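# Ditch Call

The phone went at 2 in the morning, and I knew it was the county before I found it under the pillow, because my sister only calls at dinnertime and anybody else I know would be asleep. It was December and the heat in my place had quit again, so I was already wearing most of what I needed. I put on boots and the big coat and went out to start Marty.

Marty is the truck. The name was painted on the door when I bought it, in this curly red script somebody obviously paid good money for, and I never had the heart (or the cash) to change it. People call the shop and ask for Marty all the time. I just say speaking.

The dispatcher had told me a van was off the road between Trornthorpe and Bosbridge, down past the gravel pit where the shoulder drops away. One vehicle, no fire, deputy on the way. She said it like she was reading me a grocery list, but she says everything like that. She told me happy birthday like that once.

So I drove out there with the heater blowing on one foot, and sure enough, there was the van, nose down in the ditch with its taillights pointing up at the sky. White delivery van, DRUVITBERG down the side in blue. They're the bakery supply people over by the rail yard. The deputy had his car pulled across the lane with the lights going and he was standing at the edge with a flashlight, looking pretty unhappy.

"Nobody in it," he said.

"In the back?"

"Flour in the back. I looked."

I slid down on my rear end, which was the only way to get down, and looked too. The driver's door was hanging open and the radio was still on, some call-in show about gutters. The air bag had gone off. There was a thermos rolling around on the floor mat and a pair of shoes, nice ones, black with a little strap, sitting side by side on the passenger seat like they'd been put there to wait.

That bothered me more than blood would have. I've been doing this a long time and I've seen blood, and with blood you at least know what you're supposed to do next!

The deputy wanted to wait for a second car before he went walking into the trees. He asked me to hold off hooking up till he'd taken his pictures, and I said fine, and then I said I'd run down toward Bosbridge and turn the truck around so I'd be facing the right way for the winch. Which was true. You do want to be facing the right way. But there's a perfectly good place to turn around at the gravel pit, and he knew that and I knew that, and he went on fiddling with his camera.

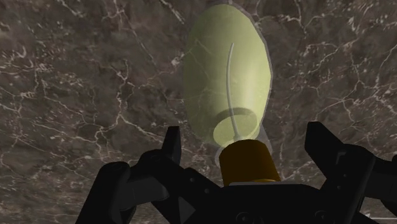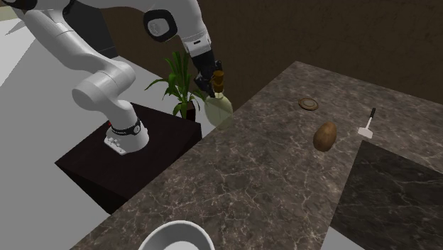 *First, the green bottle. Second, the white arm on its dark block.*

I found her not even a mile on. She was walking on the left, facing traffic, the way they teach you in school, in a long gray coat and what turned out to be 2 pairs of socks. She didn't stick a thumb out or wave. She moved over to let me by, that was all, like I was the one with somewhere to be.

I stopped and rolled the window down. "You hurt?"

"I don't think so. My chest's sore."

"That's the air bag. You ought to get that looked at."

"I will," she said, and kept walking, so I had to let Marty creep along next to her, which that transmission does not enjoy.

I'm not a persuasive person. I told her there was a heater. I told her it only did the one foot but she could have that side. She thought it over for a good stretch of road and then she climbed in, and she weighed nothing, the seat hardly noticed her. She was older than I'd figured. Sixty, maybe. She had a lump coming up over one eye and she smelled like vanilla, and I mean strongly, like she'd been dipped in it.

"There was a dog," she said.

"There usually is."

"No, there really was. Yellow. He just stood there." She held her hands up to the vent. "I missed him. I want that written down somewhere, that I missed the dog."

I said I'd mention it. Then I asked her why she took off, and she told me it wasn't her van. It was her son's route and her son's van and her son's name on the paperwork, and he'd had one more ticket than he could have, and he'd been out sick 3 nights running, and you get only so many of those before they give your route to somebody's cousin. So she'd been driving it for him. She had a license. She was good at it, too, she said, she'd been early to every stop, and the man at the donut place had started leaving the light on for her.

"And the shoes?" I said.

"I can't drive in those. I put them on at the stops, so I look like I work there."

I didn't know what to say to that, so I drove. We passed the sign for Bosbridge and the closed-up carwash. She told me where to turn, and then where to turn again, and it was a small house with every light on and a man in a bathrobe standing out on the steps with a phone in his hand. He looked like death. He looked maybe twenty-five. He came down the walk barefoot and I thought, well, it runs in the family.

She didn't get out right away. She dug around in her coat and came up with a folded bill and tried to hand it to me, and it was a hundred, a soft old one that had been in that pocket a good while. I told her no. She set it on the dash. I picked it up and put it back in her hand and she set it on the dash again, and meanwhile the poor kid was standing in my headlights with no idea what he was looking at.

"You're going to have to call them," I said. "Tonight. Before they get the dogs out looking for you."

"The dogs," she said, and she laughed, and then she grabbed her chest because it hurt.

I watched him take her in. He had his arm around her and was yelling at her the whole way up the steps, the kind of yelling you only do at your mother.

When I got back to the pit the second car was there and both deputies were leaning on it. My guy asked if I'd found a spot to turn around. I said yeah. He said it must've been a tight one. I said it was, and started pulling cable.

His radio squawked while I was down in the ditch hooking on. I couldn't make out the words, just the grocery-list voice going on for a minute, and him saying okay, okay, copy. He came over to the edge and shined the light down at me.

"Driver called in," he said. "She says there was a dog."

"Yellow," I said.

He kept the light on me a while. Then he swung it over to the van and asked if I needed a hand with the chain.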